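Oso Two-Arm Bench System
Light Carton Work and Household Sorting

Home > Equipment > Bench Systems > Oso

Overview

The Oso is a two-arm bench system supplied by Codetti for the handling of small cartons, pouches and similar light goods at table height. It is offered to packing rooms, repair shops, teaching laboratories and supported-living residences that wish to learn which of their daily chores can be handed to a machine at the present time, and which cannot.

Customers ask us most often whether the system is ready to replace a person at the bench. It is not. The Oso will perform a limited number of chores under supervision, at a slower pace than a trained worker, and it will stop and ask for help when it loses track of a part. Purchasers who plan around these limits have been satisfied with the equipment. Those who expected a general household helper have, in several cases, returned it within the trial period.

Carton Handling

Opening, closing and flattening a small carton is the task on which the Oso is most frequently evaluated. It calls for two hands. One side of the carton must be steadied while the other is worked, and cardboard gives way unevenly under pressure, so that the same motion seldom produces the same fold twice. The two arms approach from opposite sides, and each is fitted with a two-fingered gripper.
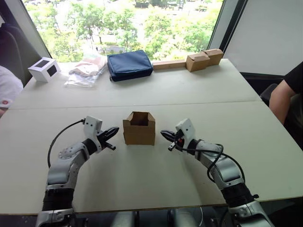 Ankit Shakya wrote to us in August that his shop had measured the matter differently. "We never cared whether it could fold a box. We cared whether the person next to it could walk away, and for the first month the answer was no. She spent as much time watching it as she used to spend folding. By the second month she was labeling at the next table and looking up when it beeped. I would call that half a worker, and I would want your page to say so."

We accept the description. Time spent by a supervisor should be entered as a cost in any comparison with hand labor, and the planning worksheet supplied with the system now has a line for it.

Results will vary with the stock. New, dry cartons with clean creases give the best performance. Cartons that have been stored flat under weight, or opened and closed many times, are handled less well. Printed and glossy board has not been fully assessed -- customers who use it should send samples before ordering.

Chores Currently Supported

Setting a small carton upright
Folding top flaps outward and inward
Pressing a flap flat against the table
Moving zippered pouches and small boxes from one end of the table to the other
Placing a single soft item in an open carton

Chores Under Evaluation

Flattening a taped carton
Folding hand towels and pillowcases
Sorting mixed items into two or more boxes
Closing a zipper on a padded pouch

Chores Not Supported

The Oso is not to be used with knives, box cutters, glassware, hot liquids or food that will be eaten. It is not to be used to assist, lift or touch a person. It cannot peel tape reliably, and we do not expect this to change with the current fingers.

Working With Thin Material

A person flattening a carton feels the crease through the fingertips and adjusts without thought. The machine has much less to go on. It relies largely on what its cameras can see, and the fingers themselves often block the view of the spot that matters. Close work near a fold therefore remains the slowest part of the cycle, and the part at which most stops occur.

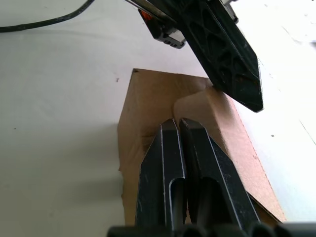

Tears and crushed flaps should be expected during the first weeks of use. In our acceptance trial the system was given 200 cartons of one size, and four were damaged beyond use. The figure applies to that size and that stock only. A site running a different carton should conduct its own count before setting a target for the shift.

Fingers are a wearing part. They should be inspected at the start of each working day and replaced when the tips are visibly rounded or chipped. Replacement fingers are sold in pairs under the Ruveo name and may be changed at the bench with the hex key supplied. Arms must be powered down first.

Site Requirements

A level table with a matte, light-colored surface is required. Daylight is acceptable, but direct sun on the work area will interrupt operation and blinds should be provided. Cables must be checked for free movement through the full reach of both arms before each session.

Seating may be placed beside the table. No person may reach into the work area while the arms are enabled.

Service and Training

Operator training is given by Tirta Oei at the Carhuamaca demonstration room and takes one full day. Sessions are held on Saturday and are limited to four persons. Sites should send the staff who will sit with the equipment, and not only those who approve its purchase.

The first scheduled service is due at 2000 operating hours. Joint covers, cable runs and gripper housings are examined at that visit.

Ordering

Complete system, two arms, controller and stand: item 965
Replacement fingers, Ruveo, one pair: quoted separately
Trial placement: available on written request, subject to a site visit

Requests for a trial should state the chore to be attempted, the size and weight of the goods, and the name of the person who performs the work now.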